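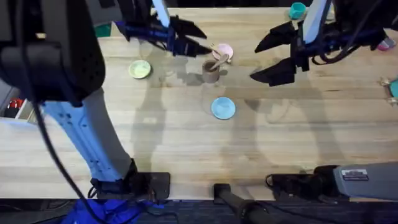
Start with slow movements, and only then go faster, was the advice from Storkel when we asked what new operators forget most.

4. Recording a demonstration

4.1 Put the plates, cups and cutlery within reach of both arms.
4.2 Hold one leader handle in each hand. Wait until the lamp on the Ninico box is green.
4.3 Press the pedal once and begin the task. Move the handles smoothly, without stops.

Caution: keep your head and hands away from the table while the pedal lamp is on.
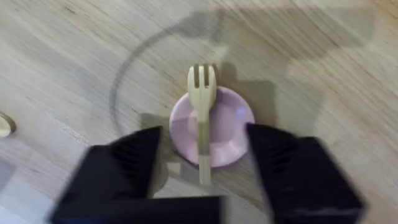 According to Kirkegaard, the fingers should be opened wider than you think necessary before every grasp – a plate which is pushed by one finger gives a bad recording.

4.4 Close the fingers gently. If the object slips, press the pedal twice and repeat from 4.1.
4.5 Bring both arms to rest and press the pedal once to save. One recording may last up to 60 seconds.

Note: change the starting places of the objects a little after each recording.

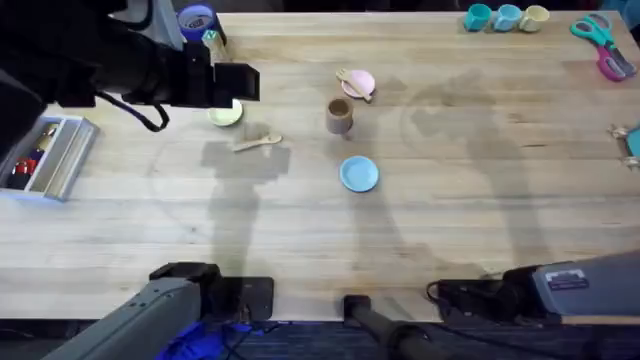 Can two operators share one set of recordings?
Each operator should make a separate set, with a minimum of 14 recordings. The sets can be joined later in the Ceretti software, see section 6.

4.6 Switch off the leader handles before you leave the station.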